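Inventory

The Saren account closed on 20 May 2024, and Doaa Bennani was given the stockroom at Gundcombe to clear. Her instructions ran to one sheet. Sort by type. Record by type. Discard nothing until Lollmont had signed.

She started with the play food. It had come back from the Helmy nurseries in February, 200 pieces on the delivery note, and the note did not separate peppers from chilies. She did. A pepper was wider than her thumb. A chili was not. Mushrooms went on a line of their own. Garlic she entered under "other" and initialed.

By noon she had filled 2 pages. The form had a column for condition, graded from 1 to 9, with no key. She gave the first pepper a 6 and graded everything else against it.

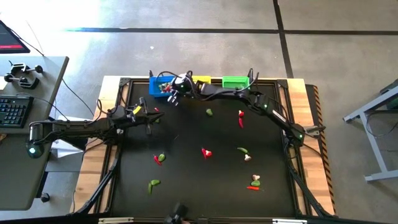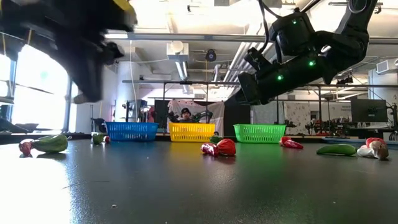
Her mother had sorted vegetables for a living, the real kind, and had never written down a single one. Soft ones went left, for soup. Firm ones went right, for sale. Anything uncertain she held a moment longer, and then it went left. Doaa looked for a rule of that sort in the blue, yellow and green containers lined up along the far side, with red and green pieces lying out on the dark surface, and could not find one. Color did not appear on her form. She ruled a new column in pencil and headed it "color."

The first pepper was red. She wrote that down, went back to its grade, and changed the 6 to a 7.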